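From: Magdy Ouali
To: grippers list
Subject: Re: curved fingers vs straight ones – anyone compared?

Hello all,

Sorry for the slow answer, we've had Ashour's old boards out of their cases all week and my desk has been unusable. Salma asked this on Thursday:

> We're about to order fingers for the Tedarlow handhelds and I can't decide.
> The straight ones are cheaper and I know how they behave. The curved ones
> look lovely on bottles and cups, but most of what we pick up is boxes, and
> I can't see a curved finger being happy on a flat side. Has anyone had both
> on the bench for more than an afternoon? Also, does the marker cube get in
> the way when you work with two hands close together?
>
> Salma

I have had both, for most of June, and I've changed my mind twice, so take all this with a pinch of salt!

First, the numbers I've got. I did 414 picks with the curved pair and 237 with the straight pair (I'd meant to do 400 of each, but the straight set went back to Gemudden before I got there, so don't go drawing graphs from it). Same table, same handles, same bits and pieces: a tissue box, a drinks bottle, little plastic cups, and a wooden tray thing with open sides up top to drop them into.

On boxes, the straight fingers are better if you come in square. If you come in even a bit crooked they push one corner away from you and you end up chasing the box across the table. The curved ones touch less of the side, as you'd guess, but they seem far less fussy about how you arrive. I found myself hardly thinking about my wrist by the second day, and with the straight ones I never stopped thinking about it.

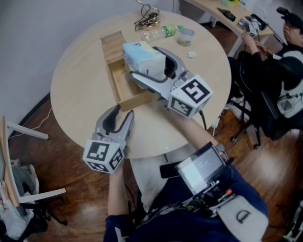 *Magdy Ouali, Grurach bench notes*

The tissue box is my favourite test, by the way. It's light and it gives when you squeeze it, so you find out very quickly whether you're being heavy-handed. With the curved fingers I could hold it over the wooden box and lower it in without having to let go early. With the straight ones I kept knocking the rim on the way in, though a fair bit of that may be me.

As for the cubes: yes, a little. They sit at the base of each gripper, so for ordinary reaching you forget about them, but if both hands want to be inside the same small tray you have to take turns. I've got into the habit of parking the left one low and near me, fingers open, while the right does the placing. What bothers me more is tracking. When one hand crosses over the other, the lower cube drops out for a moment and the path gets a nasty jump in it. Has anybody found a smoothing setting that copes with that and doesn't flatten the quick moves as well?

Two smaller grumbles. The cable wants to go down from the cube and off the table edge, and it does tug if you reach right across, so leave more slack than you think. And the screen on the chest rig is fine for a glance between takes but hopeless while your arms are up, so I've stopped trying to read it mid-pick.

If it were my money, Salma, I'd get the curved ones and keep one straight pair in a drawer for books and anything thin – the curved tips are hopeless at getting under a flat thing. I'm happy to post you my spare inner pads if you want to try those before ordering, just send me an address off-list.

Still to do here: the same picks with the other controller firmware, which is meant to close more gently. I'll write again when I've got through those.

Cheers,
Magdy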